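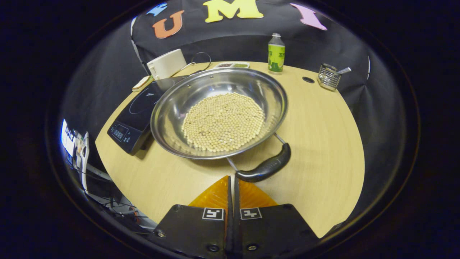

A visitor to last year's open day wrote to us afterwards that she had queued for 40 minutes to see a robot cook and had seen a person cook with a funny pair of tongs, and would we please say so on the website. Fair enough. The answers below are written by one of the people who show visitors round the Silton building, and they have been checked by nobody in publicity.

When is the open day?
In January, from 9 in the morning. The date goes on the front page of the site once the building is booked. Last time we had 300 visitors through one corridor and the lifts gave up before lunch.

Do I need a ticket?
Yes, free, one per adult. We give out 300 and stop. Children under 12 come in on an adult's ticket.

Will I see a robot cook a meal?
I doubt it. You will see kitchen work being recorded with a hand-held gripper: a pan, an induction cooktop, some soybeans, a person's arm doing the moving. The idea is that a robot arm can later learn from recordings like these. Whether it learns enough to be let near your dinner is a separate matter, and I would ask the guides about it quite firmly.

Why soybeans?
They are small, they roll, and there are a lot of them, so any clumsiness shows. They are also cheap. Don't read anything about nutrition into it.

What are the black and white squares on the gripper fingers?
Markers. Software looks for them in the picture to work out how far apart the fingers are. Visitors often take them for a code to scan with a phone. Please don't hold the queue up trying.

The leaflet says "800 demonstrations". Is that a lot?
It depends what you count. The leaflet means 800 recordings of a person doing a job by hand. It does not mean that a robot has done the job 800 times, or once. I have asked for the wording to be changed and it may have been by the time you read this.

Can I have a go?
At the Jerkstead table, yes, a couple of minutes each. It is harder than it looks, and most people squeeze too hard. Long sleeves should be rolled up.

Does the robot arm ever run in front of the public?
There is a slot in the afternoon in the Ismont room. Ask how many tries the arm was given beforehand, and whether the pan was put back in exactly the same spot each time. If the guide says "it generalises", ask to have the pan moved a hand's width to the left.

Is Brandão taking part?
They have a stand by the stairs. It is a sales stand, and their video is speeded up. The speed is printed in the bottom corner in very small type.

Will I be filmed?
The gripper camera may catch you if you lean over the table. Stay behind the tape if you mind. To have a recording removed, tell the desk the time you were there.

Is there anything to eat?
A coffee machine and biscuits on the ground floor. The beans are not for eating, they get handled all day.

Is it worth the trip?
If you like seeing how slow this sort of work is close up, yes. If you want a robot butler, leave it a few years and ask again.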